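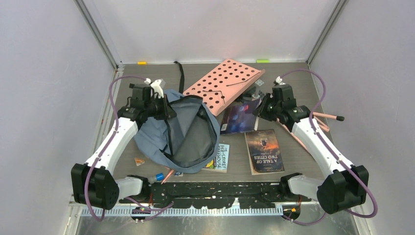 4.2 Does color coding shorten search?

The case for color coding in shared storerooms rests on a finding nobody disputes: a patch of strong color on a dull ground is easy to spot. What we dispute is how far the finding travels. Most of the handbooks we reviewed move from it, often within one paragraph, to the claim that a stockroom with colored labels will be faster to work in than one with plain labels. The first part is easy to grant. In Figure 1 the yellow-orange block and the bright green block at the back of the floor are both small, and the floor is cluttered, yet either can be picked out quickly against the white wall. A reader looking for "the green one" needs no training. But that reader has been told the color in advance, and there is little else of that color to compete with it. A clerk who has been asked for a box of hinges is in a different position. The clerk must first recall that hinges are green, and only then look for green.

This recall step is missing from nearly all of the evidence cited in favor of color schemes. The Caltard trial, which is the one most often quoted, gave each participant a card printed in the target color. Under those conditions a large gain is what anyone would expect, and we see no reason to doubt the gain itself. We do doubt that it says much about stockrooms. The card did the remembering. When the trial was repeated at Tarnley with the item name in plain black type, the advantage shrank to a level the authors called "encouraging" and we would call hard to tell apart from noise, given a sample of 49 and no correction for the order in which the layouts were presented.

There is also the matter of how many colors a scheme uses. The Wan system began with 3 and was tested with 3. The version now sold to warehouses uses a much longer palette, including two blues that differ mainly in lightness, and the original test is still printed in its brochure. We could find no published test of the longer palette. Lighting makes the problem worse. A label that reads as orange by a window at noon may read as brown in the back aisle at 4 p.m. in February, and staff will settle the question by reading the text on it, as they would have done with a white label.

Our own observations at Brenotden were meant to look at this over a longer stretch. Staff there had worked with colored labels for over 2 years when we began, so novelty is unlikely to explain what we saw. Asked to describe how they found an item, most spoke of place: the low shelf, past the door, next to the paint. Color came up mainly when something had been put away wrongly. That is a real use, and perhaps the best argument for such schemes, as a stray red label among yellow ones is noticed by people who are not looking for it. It is a different benefit from the one advertised, however, and it would show up in the rate of misplaced stock, a measure that neither earlier trial recorded.

We do not claim that color coding is useless. The Brenotden data are self-reports from one site and cannot carry a conclusion that strong. The narrower point is that the published gains come from tasks in which the searcher already knows the color, the set of colors is short, and the light is good. Where any of those conditions fails, the size of the benefit is unknown, and managers who are asked to pay for relabeling should be told so. Section 4.3 turns to shelf position, for which the evidence is older and somewhat less flattering to the vendors.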